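Table Service Basics, Unit 3: Cups and Coasters
Instructor: Flor Tamayo
Room 1312

Last week we finished plates and flatware. This unit covers cups and what goes under them. Read it before the practical and bring a pencil.

Why we use coasters

A cup set straight on a table leaves a ring, and it makes noise. On a hard white top both problems show up fast. Felt handles them better than cork or tile in a busy room. It soaks up small drips, it is quiet, and it grips the table a little. The drawback is washing. Felt should be rinsed in cool water, pressed flat in a towel and left to dry overnight. Do not put it in the dryer.

Choose a coaster wider than the base of the cup. Most tumblers taper toward the bottom, so go by the base and not the rim. A round coaster is easier to line up than a square one because it has no corners to turn straight. 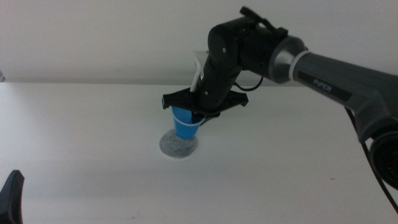 Set the coaster first, then the cup. Put the coaster down flat and let go of it before you reach for anything else. Lower the cup over the middle and release it only when the whole base is resting. If it lands off center, lift it and set it again. Dragging the cup pulls the felt along with it.

For this class, hold cups low on the side and keep your fingers off the rim when a guest will drink from them. When clearing, take the cup first and leave the coaster until the table is wiped around it.

Plastic and glass

Small plastic cups are light and tip easily when empty. Fill them after they are on the coaster, never before. A 300 ml glass tumbler is steadier and can be carried full on a tray.

Practical

Work in pairs. One person sets a place for four, the other checks it against the list from Unit 2, then switch. Bit-na Wi has the Clallau coasters in the supply closet and will sign them out to you. Return them flat, in the same box.

Reading for next time: the Echeverri handout on pitchers and pouring, first section only.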